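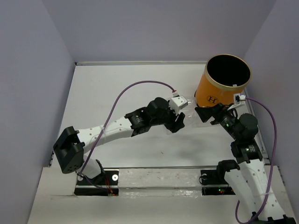 Both arms at the bin, clear wrapper between the grippers.

foveck74
Two-arm cell, teleoperated with a pair of leader arms. Task is trash into the orange bin. Paper and cups are fine. Clear plastic is giving me trouble: in the wrist camera views I can barely find it against the white surface. I have 600 demos so far. Keep going or change something?

mustley
Change the surface. Gray or green mat, matte. If you can't see the wrapper on the monitor while driving, the policy won't either.

Ruoxi Song
Disagree. A mat fixes it for that mat only. I'd keep the white and move the lights lower so the creases throw more glare. We did 889 demos of film and bags that way and the policy was usable.

mustley
Usable on your table.

Ruoxi Song
Yes, that's where it runs.

plirk_den
Which arm picks and which one drops? With both grippers that close to the bin I'd worry about them bumping.

foveck74
Left picks, right holds the near side down if it slides. I look straight at the table when I drive, which may be part of the problem.

mustley
It is. Drive from the camera feeds only. You'll be slower for the first day.

sandhu_r
Also check your purple cables. Mine pulled on the wrist at full reach until I left a bigger loop.

foveck74
Will try lights first, then feeds only. Not going to 4000 demos for a wrapper.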